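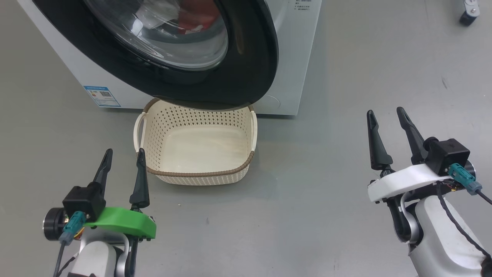

Front loader vibrates heavily above 1000 rpm only, feet already leveled

Jorulwood Home Help > Laundry > Installation and noise

Posted 12/01/2022 by lowerpanel

I have a Bisotari front loader in a ground floor utility room. The floor is smooth and hard, with no visible cracks. The machine was moved out of the old kitchen in August and has been in its present position ever since. It washes, drains and heats normally. The trouble is limited to the final spin.

Up to the intermediate spin there is a normal amount of movement. When the drum goes past 1000 rpm the cabinet starts to shake, the detergent drawer rattles, and by the end of the cycle the machine has turned slightly clockwise. I push it back into place after every second or third load. If I select the lower spin speed in the menu, none of this happens, but the clothes come out wetter than I would like and the drying rack takes all day.

What has been checked so far:

The transit bolts are out. I have them in a bag and all of them are accounted for.
The machine reads level front to back and side to side with a Cundik pocket level on the top panel.
The filter is clean and the drain hose is not touching the wall.
The drum turns freely by hand with no grinding.

I fitted a set of Egilsson rubber pads under the feet last month. They reduced the noise in the next room but the walking got worse. The manual only says to "ensure the appliance is stable" and gives no procedure.

My questions are whether a level reading is enough by itself, whether the pads should stay or go, and how I can tell a setup fault from a worn part before I pay for a visit.

2 replies. Sorted by oldest first.

tworails

Take the pads out. I had the same ones and the machine went across the floor. Took them out, problem gone. Also you are probably putting too much in, mine says fill it three quarters and not more. If it still does it after that it's the bearings and you need a new machine, they don't last like they used to.

benchvise

The pads may well be part of it, but I would not go straight to bearings. Bad bearings have a distinct sound and you would normally hear them at low speed as well. You describe a drum that turns freely and a machine that is quiet until it reaches the top of its range. That points to the feet or the suspension or the load, and the first of those costs nothing to check.

Level and stable are separate conditions. A bubble level on the top panel tells you the angle of the top panel. It does not tell you whether all four feet are carrying weight. A cabinet can sit level on three feet with the fourth hanging just clear of the floor, and it will behave itself at wash speed. At high speed the load on each corner changes with every turn of the drum, the cabinet rocks across the diagonal between two feet, and the light corner lands a little to one side each time. The result is the slow rotation you describe.

To check for it, empty the machine, stand in front and press down firmly on one top corner with the palm of your hand, then on the corner diagonally opposite. Repeat on the other pair. There should be no movement and no click. If you feel any give at all, one foot is short. A strip of printer paper is a second check. Slide it under each foot in turn. It should not go under any of them.
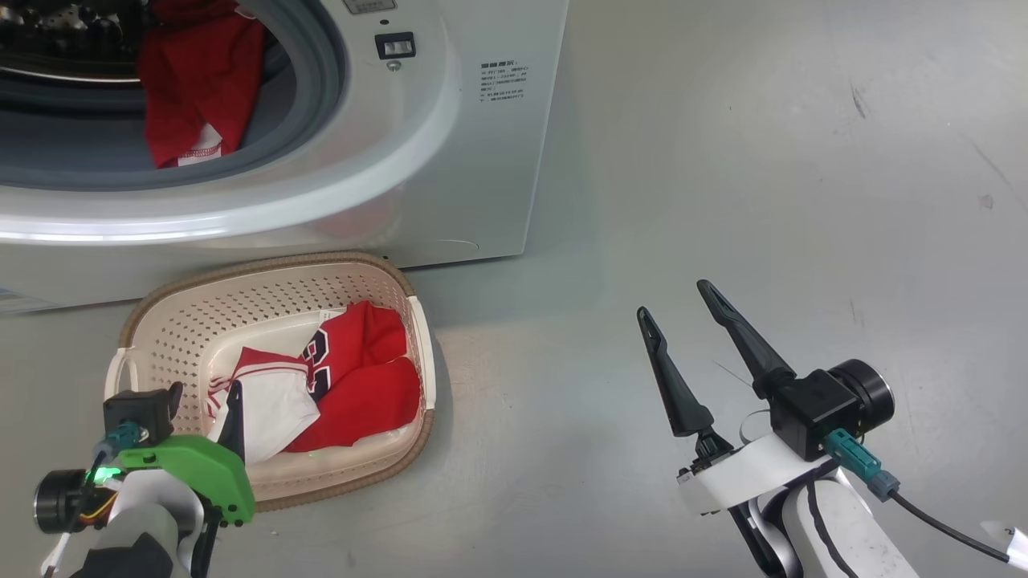
The thing to understand about the locknuts is that they matter as much as the height. Each foot is a threaded stud with a nut on it. The nut has to be run up tight against the underside of the cabinet after the height is set. If it is left down near the foot, the stud can turn in its thread under vibration and the setting drifts over a few weeks. People level the machine, it runs well for a month, and then they assume something has worn out. On the Bisotari machines I have worked on, the nut takes a 13 mm wrench. Check yours before buying one. Some models have fixed rear feet, in which case only the front pair is adjustable and any correction has to be made there or by shimming at the back.

On the pads, rubber under the feet does two things. It isolates the floor from the cabinet, so the next room is quieter, and it also adds a spring under each corner. If the pad is soft, the cabinet has more freedom to move, and you have now put a second suspension under a machine that was designed with one. On a solid floor I prefer no pads, or a thin hard rubber sheet under all the feet. On a suspended wood floor the case for pads is better, but they still need to be firm. Remove yours while you are testing. You can put them back afterward and see what changes, one thing at a time.

Check also for residue. A smooth floor with a film of detergent or fabric softener on it has very little grip. Wipe under the feet with warm water and a little dish soap, rinse, and let it dry fully before setting the machine down. The same goes for the soles of the feet. If they are hard and shiny, a light rub with fine sandpaper brings some of the grip back.

Then the load. Most current machines measure imbalance before they commit to the final spin and will redistribute the items several times. If they still cannot get an acceptable reading they either cut the speed or go ahead at the limit of what is allowed. The worst loads for this are:

One heavy item by itself, such as a bath mat or a pair of jeans.
A single bed cover that has swallowed everything else in the drum.
Waterproof items, which hold water in a pocket and release it suddenly. These should not be spun fast at all.

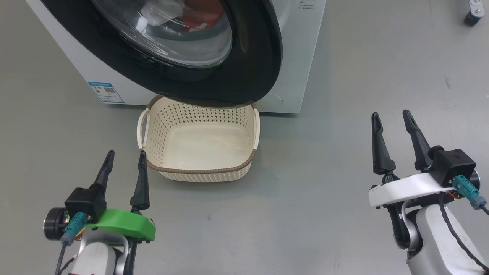 A small load is often harder to balance than a normal one, so the previous advice about overfilling is only half the story. For cotton, fill the drum loosely and leave a hand's width above the clothes. For synthetics, half a drum. If you have been doing frequent small washes since the move, try two or three ordinary mixed loads before drawing conclusions.

If all of that is correct and the shaking continues, look at the suspension. The tub hangs from springs at the top and is held by dampers at the bottom. With the power off and the door open, put a hand on the upper lip of the drum opening, push down and let go. A healthy tub comes back up and stops after one movement. If it bounces several times, the dampers are worn. They are replaced as a set. It is a moderate job on most machines and does not justify scrapping a unit that is otherwise sound.

For bearings, lift the inner drum at the front edge and feel for play between it and the outer tub. The drum and the tub will move together on the suspension, and that is normal. If the drum moves by itself, with a knock, the bearings or the spider are on the way out. A rumble that rises steadily with speed is the usual companion.

This is the order I would do the work in:

Step 1. Switch off at the wall, close the water valve, and pull the machine forward far enough to reach the rear feet. Have a second person help with this. Remove the pads.

Step 2. Clean the floor and the soles of the feet. Let both dry.

Step 3. Loosen all the locknuts and screw every adjustable foot in as far as it goes. A machine standing low is stiffer than one standing on extended studs. If you need more than 20 mm of thread on any foot, the floor is the thing to correct.

Step 4. Put the machine in its final position, with a clear gap at both sides. Do the leveling in that spot and nowhere else. Floors vary, and a setting made out in the middle of the room is of no use.

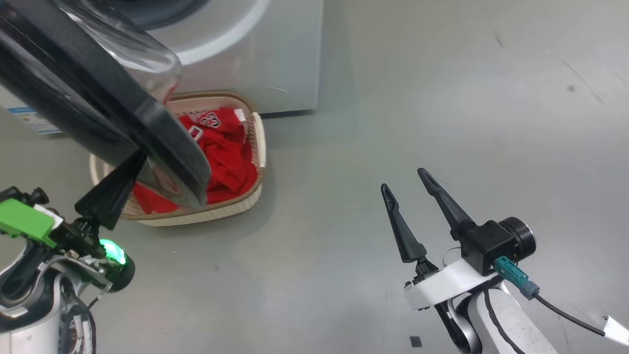
Step 5. Bring the low corner up until the level reads true in both directions. Place the level on the cabinet itself and check that the top panel is properly seated, as a loose panel will give a false reading.

Step 6. Do the diagonal press test. Extend whichever foot is light, a quarter turn at a time, until there is no give. Repeat the paper check.

Step 7. Hold each foot still with one hand and tighten its locknut upward against the cabinet. Do the press test again, as tightening can shift a foot slightly.

Step 8. Reconnect, run a rinse and spin with an ordinary mixed load, and watch the last part of the cycle. Mark the position of the front feet on the floor with masking tape first so that any movement is obvious.

Some vibration as the drum passes through its resonant speed is normal and lasts a few seconds. It should settle once the drum is above that range. If it gets worse as the speed climbs, go to the damper check.

lowerpanel (original poster)

Thanks. The left rear foot failed the paper check with the pads removed, and its locknut was down at the bottom of the stud. I could not get it to move with the first wrench I tried, but 13 mm was the right size. Now set and tightened, floor cleaned, pads left out.

Two mixed loads so far at the full spin setting. No movement against the tape. The drawer still rattles a little, but pressing on the front of it stops that, so I take it to be a separate matter. The tub came back and stopped after one bounce when I pushed it down. I have not put the pads back yet.

benchvise

The drawer rattle is usually the catch. Take the drawer out and rinse the runners, and look for a strip of folded residue at the back. If it still rattles, a small piece of felt on the underside is enough.

Check the locknuts again after a few weeks.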